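26 February 2018 – resale sorting notes

Went through the Clivley bale again. Faith Shirima says 142 pieces are fit for the rack. I'd sign off on fewer – she counts anything with a zipper.

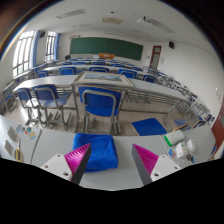

Blue towel, folded, on the desk.

Kusuma denim: 6 jackets, all tagged "vintage." Two have care labels with a web address, so no. Akinyi Kaijage still wants them priced as old stock. Not convinced.

Bevton claims 1,124 items sold last May. Their own sheet adds up to 716. Asked for the receipts.
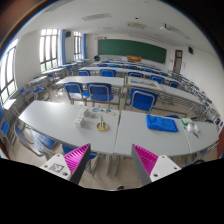 Still to do

Reweigh the Lidavgate bag. Check the wool coat for moth – the seller's word isn't enough.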